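Unit 3: Closures and Seals
Packaging Basics, L. Estrella

A screw cap does two jobs. It holds pressure against the rim, and it lets the user open and close the pack many times. The seal comes from the liner or from a molded ring inside the cap – the thread only supplies the force.

Terms to know: finish, land, liner, torque.

Too little torque gives leaks. Too much can strip the thread or warp the liner.
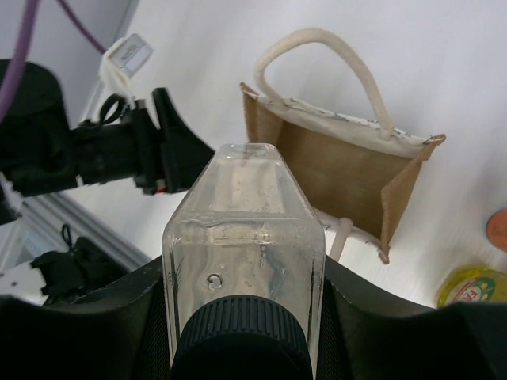 Fig. 3. Clear bottle with ribbed black screw cap.

Read the Allero case, page 14, before lab.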